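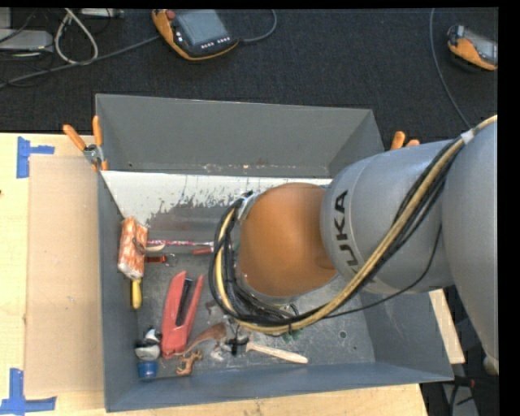

1/ My sister rang to ask when she can buy a robot that tidies the kitchen drawer. You know the one. Batteries, a tape measure, keys to a house we left in May. I said not this year, and she said I always say that. Fair. But look at what goes in a tub like this: a stapler lying open, a little brown animal, something with a yellow handle, a toy figure in the corner. It's her drawer with a KUKA arm leaning over it.

2/ People assume lifting is the hard bit. Machines have been lifting things for decades. Ask one to get a stapler out from under a wooden spoon without bringing the spoon along, and you can go and put the kettle on.

3/ Gordon Ross, who I used to share a bench with, kept a tally of his own picking trials at Pellton. 200 tries, 49 dropped or missed. He was delighted. I asked if he'd be delighted with a waiter on those numbers.

4/ To be fair to Gordon, the waiter has had a lifetime's practice with plates.

5/ Shop floors are further along, mostly by cheating. One size of box, one sort of shelf, good lights, no toddlers. Janelle Mercado runs returns at a warehouse in Nadton and says the boxes are fine, it's whatever people stuff back into them that stops the line. Last week a single slipper.

6/ Amna asks in the replies about folding. Towels, yes, slowly. Fitted sheets, no, and I'd like to see the human who can.

7/ So my sister is doing the drawer herself on 25th February, with me handing her things and asking what they are. She has already told me I'm slower than the robot.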